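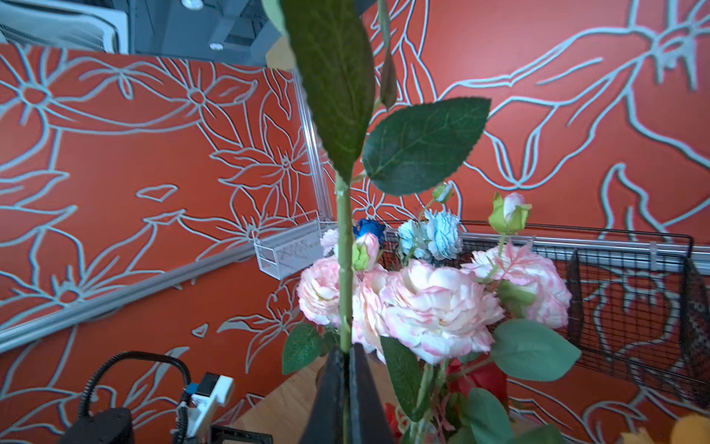 To: Planham-Growers list
Subject: Re: Drip line pressure at the far end of a long bed
November 2025

> We replaced the drip line in the Nernville beds in July and the far end
> still runs weak. The first emitters put out plenty, the last ones barely
> wet the soil. Same timer, same filter, same supply line as before. Is
> this a regulator problem, or do I need to split the bed into zones?

Check the filter before you buy anything. A partly clogged screen looks exactly like an undersized regulator at the far end of the run. Pull it, rinse it from the outside in, and run the zone again with the end cap off until the water is clear.

If that changes nothing, measure. Put a gauge on a tee right after the regulator and a second one at the end cap, with the zone running. Static readings are no use here. If the first gauge is low, the trouble is upstream. If it is fine and the second one is low, you are losing pressure to friction or a leak, and a bigger regulator will not help.

You didn't say which line you put in. The thin-wall type sold at the Esquivel yard is not pressure compensating. The heavier type is, within its rated range. On the thin-wall line, output falls with pressure all the way down the run, and a long single feed will always favor the near end. Two fixes, cheapest first:

1. Feed the bed from the middle. Each half is then a short run and you keep the same valve.
2. Split it into 2 zones and run them one after the other. This costs a valve and a timer station.

I did the first on my own beds at Zestcombe, where I had 17 laterals off one header. The catch cups at the far end now match the near end closely enough that I stopped checking.

On the catch cups: same size cups, same run time, same emitter spacing, and write the results down by position. One dry cup in the middle of a good row is a plugged emitter – replace it and move on. A steady decline is pressure.

Also look at where the header goes uphill. Even a modest rise costs pressure, and it adds to the friction loss.

Cut flower growers should leave the line in place over winter only if it can be blown out. Mine gets drained, coiled and tagged by bed.

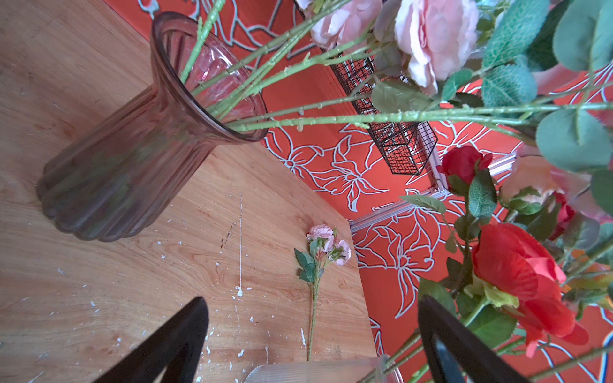 Fluted glass vase on its side, with artificial stems.

If you post the two gauge readings and the run length, I can work out the friction loss.

--
Planham-Growers mailing list
Trim quoted text when replying. Plain text preferred.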